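Cuaderno de taller, entrada del 17 de diciembre de 2018

Guía de visitas de Irnach, revisión de la ficha del mirador y del sendero de la ladera norte

Trabajo de hoy: cerrar la ficha de Irnach antes de pasar a Pullum. La versión anterior mezclaba dos recorridos y daba una sola distancia para ambos. Se separan.

Recorrido A. Aparcamiento inferior, puente, mirador, regreso por el mismo camino. Desnivel acumulado según la traza: 292 m. La ficha antigua decía 401 m, valor que corresponde al recorrido B. Corregido en la tabla y en el texto de cabecera. Falta corregirlo en el mapa de bolsillo.

Recorrido B. Igual hasta el mirador, luego continúa por la cresta y baja al pueblo por la pista forestal. Desnivel 401 m. Señalización deficiente en el segundo cruce: el poste existe, pero la tablilla apunta entre las dos pistas. Redacción propuesta: «En el cruce del abrevadero, tomar la pista de la izquierda, la que pierde altura». Comprobar que el abrevadero figura con ese nombre en la cartografía; en una de las hojas aparece como fuente.

Cota del mirador: 351 m sobre el punto de salida no puede ser, dado el desnivel total de A. Se trata de la altitud absoluta del puente, copiada en la casilla equivocada. Pasada a su sitio. Dejo vacía la cota del mirador hasta tener una segunda lectura.

Época recomendada. La ficha decía «todo el año». En febrero la umbría conserva hielo en los escalones de la bajada y el autobús desde Drasbridge solo hace el servicio de la mañana. Nuevo texto: «Practicable todo el año; en invierno, consultar horarios y llevar calzado con suela de agarre». Quito el adjetivo «imprescindible», que salía en tres fichas seguidas.

Acceso en transporte público. Línea 2 desde Drasbridge, parada en la plaza, no en el aparcamiento. De la plaza al inicio hay un tramo por carretera sin arcén que la ficha no mencionaba. Añadido como advertencia, antes del horario. 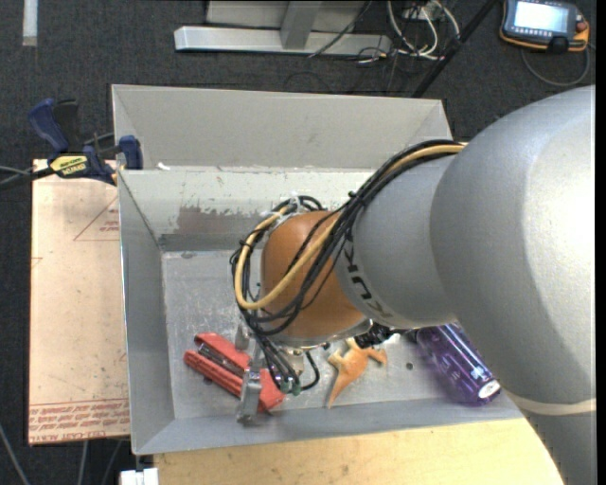 Alojamiento. La pensión Moschos ya no sirve cenas entre semana. Mantener la entrada, suprimir el icono de restaurante. El albergue municipal pide reserva previa para grupos; se indica solo el procedimiento, sin tarifa, porque la cambian cada temporada y el año pasado imprimimos la vieja.

Pendiente:
Mapa de bolsillo de Irnach, desnivel de A.
Nombre del abrevadero.
Cota del mirador, segunda lectura.
Pullum: pedir horario de invierno del transbordador y ver si el muelle viejo sigue cerrado al paso.
Unificar «sendero» y «senda» en toda la guía. De momento, «sendero».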